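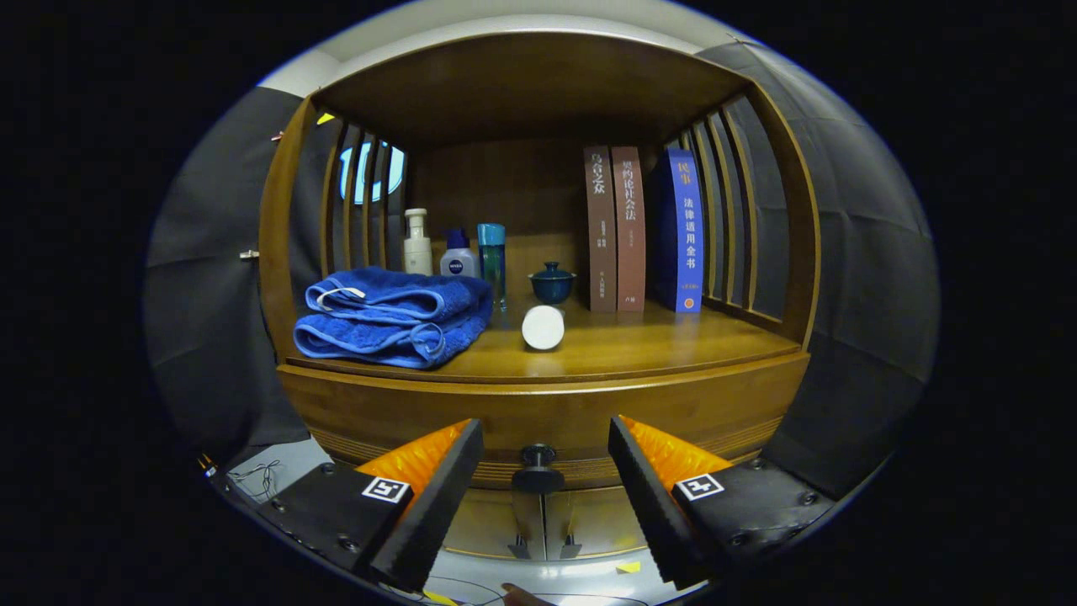 Shahram Fallahi teaches the second-year robotics project at Laltora College. The class meets in the Hassanpour Room, on the ground floor of the engineering block, and for most of this year it has been working on one job: teaching a robot arm to tidy a shelf. The students call the project Ilent, after a name one of them had written on the first storage box. In the spring they will take it to the Steltov student meeting, where teams are given a household task and have to run it in front of judges.

I met Fallahi in February, at four in the afternoon, when the teaching for the day was over and a few students had stayed on to work. He is in his third year of running the course. Before that he repaired packaging machinery, and he still talks about robots mostly in terms of what breaks.

"The first thing people ask is where the robot is," he said. "For the first half of the year we don't use it much. We use the hand-held gripper."

The gripper has two black fingers with orange ribbed pads on the inside. A student holds it, reaches into the cabinet and does the job by hand, and the camera on the gripper records what the fingers do. Each finger has a black and white square marker on it, so that the software can work out how far apart the two fingers are at any moment. The recordings are then used to train the arm.

"It's a copying exercise," Fallahi said. "If the student dithers, the arm learns to dither. They find that out quite quickly, because they see it on the bench a fortnight later."

The class has made 208 recordings so far and kept 173 of them. The rest were thrown out. I asked what was wrong with them.

"All sorts. Someone stops halfway to talk to a friend. Someone moves so fast that everything is a blur. We had a batch where the students kept nudging things back into line with the other hand. To them it was just being tidy. But the arm hasn't got another hand, so those were no use to us."

Deciding what to keep is done by the students. Two of them watch each recording separately and write down yes or no, and if they don't agree it goes to Fallahi. He said it was the part of the course they complained about most at first. "It's dull. I don't pretend it isn't. But by Christmas they were stricter than I am. I had one put back in that they'd rejected, and they argued with me for most of a lesson."

The shelf itself is the upper part of a honey-coloured wooden cabinet with curved slatted sides. Fallahi chose it over the plain steel shelving the college already had. The curve means that a hand going in at an angle is likely to meet the slats, and the students have to plan the way in as well as the grip.

"With a square shelf they all went straight in from the front," he said. "It was fine and they learned very little. With this one you have to think about your wrist."

What goes on the shelf is ordinary: folded blue towels, a pump bottle, a white NIVEA bottle, a tall water bottle in teal, a small lidded tea cup, some books. The books are in Chinese, and one of them is a thick blue one on civil law. I asked which of the things was hardest to deal with, and expected him to say the cup.

"The cup is bad, yes. It's got a domed lid and a knob. You can pick up the lid by the knob and leave the cup behind, and you can pick up the cup and lose the lid. We're still arguing about which way to do it. But the towels are worse. A bottle is the same shape every time you go to it. A towel isn't. You pinch the top one and the fold opens, or you pinch both and you didn't want both."

The books bring a different problem. They stand upright with their spines out, and a gripper needs something to get hold of. If there is a gap beside a book, a finger can go into it. If the books are pushed together, or one is leaning against the slats, there may be no gap at all. The students have tried tipping a book forward from the top, the way a person would. It works by hand. On the arm it has worked some of the time, and Fallahi would not be drawn on how often.

"I'd be giving you a good week or a bad week," he said. "Ask me after Steltov."

He also makes the class change the layout. After every 15 recordings the things are taken off the shelf and put back in different places by a student who isn't going to do the next run. In the first term they had skipped this step, and the arm reached very neatly for a bottle that had been moved to the other end.

"It went to exactly where the bottle used to be, closed its fingers on nothing and carried on as if it had got it. The whole room laughed. Then I asked them why it had done that and it went quiet, which was good. We had a proper lesson out of it."

One of the students who had stayed behind, a second-year who came to the course from joinery, told me that she had expected more programming. "There is programming, but I've spent more time than I thought holding the gripper and learning to keep my hand steady," she said. "Your arm gets tired. We swap over after a set. I've got better at it. I go in slower now and I don't change my mind on the way."

She is also in charge of the fabric. Dark grey cloth hangs on both sides of the cabinet so that the rest of the workshop stays out of the recordings. In October it was not there, and people walked past the bench in bright jackets. She thinks the cloth should go right round. Fallahi thinks the arm ought to get used to a bit of mess. They have not settled it.

The drawer under the shelf is the next job. It has a rounded front and a round black knob in the middle, and the plan is for the arm to pull the drawer open, put something small in it and push it shut. Nothing has been recorded for that yet. Fallahi wants the shelf work finished first, and he is worried about the knob.

"Two flat pads on a round knob," he said. "You can pull straight, and that's all right. If you pull a bit sideways the drawer sticks and the pads slide off. A person feels that and corrects it without thinking. We've got no sense of touch in the fingers, so all the arm has to go on is what it sees."

I asked whether they might add touch sensors. He said there was money for it in next year's budget and that he would prefer to wait. The class is assessed on a written report as well as on the working arm, and he does not want them rewriting half of it in April. The report has to include the failures. Last year's best mark went to a group whose arm dropped things all afternoon, and who had written down clearly when it did and what they had changed each time.

The rules at Steltov allow a team four attempts, with no changes to the software in between. The judges set out the shelf themselves. Teams may bring their own objects but don't know where they will be put, and Fallahi expects that somebody will be handed a towel folded in a way they have never seen.

"We've been folding ours the same way, more or less," he said. "I noticed that last week. So that's the next thing, getting them to fold badly."

Before I left, he went over to ask the students at the bench how many runs they had left. They wanted to finish the set before the room was locked. He told them to check the battery on the gripper first, and went to find the spare.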